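Community > Science & Hobbies > Robots and Automation > Visits and Open Days

Is the open day at Zupan worth it if the robot is only on a screen?

Loan Ngô

Hi all! My son (he's nine) is crazy about robots, and we've been told about the open day at Zupan, the lab out past the rail yard in Vunville. I called to ask what they'd be showing and the lady was very nice, but she said the main demonstration is a simulated house, so the robot drives around a computer-made home and you watch on the big monitor. I'll admit I was a bit let down. It's a 2 hour drive for us and I had pictured something rolling around on the carpet. Has anybody been? Is there enough to keep a kid going? And do we have to book?

Pieter Magagula

We went to the December one and I'd go again tomorrow! I had the same doubts as you (my wife had even more), but the simulator was the part my girls talked about all the way home. They run it live, and you get the view the robot gets, so half the time it's right up close to something and you're all guessing what room you're in.

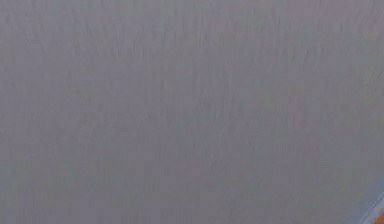 They let people in groups of up to 30 and the whole thing takes the better part of the morning with the coffee break. A young guy did the talking and he was good with the kids, he let them shout out what they thought the robot should do next and then he'd explain why it might or might not. He said they'd practiced in 400 different virtual homes so far. My youngest asked if it ever broke a vase and he said in there you just load the house again, so it can be as clumsy as it likes. I thought that was a pretty good case for doing it on a computer first.

One thing I'd warn you about is that the view swings and tips quite a bit, and sitting up front I got a little queasy. Sit in the third row or farther back. There was a good long stretch where we were looking down on top of things, with people calling out guesses, and my older one wanted to know how the robot decides what's worth picking up.

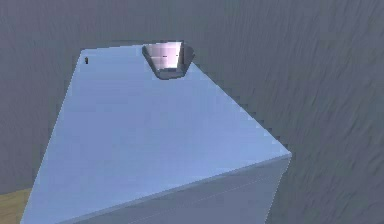
Jordan Bramwell asked whether they take walk-ins, and I'm pretty sure they do, but only for the afternoon, and the afternoon talk is shorter. Book the morning if you can. You do it by phone, the form on their site never worked for me. Parking is free behind the building, just don't use the spaces marked for Ukden next door, they're strict about it.

Charmaine Oosthuizen

it's ok. coffee was bad. my husband liked it more than I did

Thabiso Oosthuizen

I'm the husband, and I did like it! I fix conveyor lines for a living so I'm probably an easy crowd, but I stayed behind afterward and asked a bunch of questions and they were patient with me. What I wanted to know was how it gets from room to room, because doorways are where our carts at work always get stuck. They brought up a view along the hallway and talked me through how it has to line itself up before it goes in. I must have stood there through the whole next coffee break.

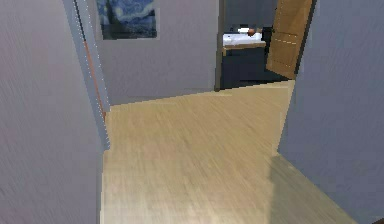 Simulated hallway, looking through to the bedroom

For your son I'd say go. If he still wants something he can walk around, the Dremarmont museum is on your way back and they have an old welding arm in the lobby. It doesn't move anymore but it was built in 2000 and you can get right up to it. Bring sandwiches, the only place to eat near Zupan closes early.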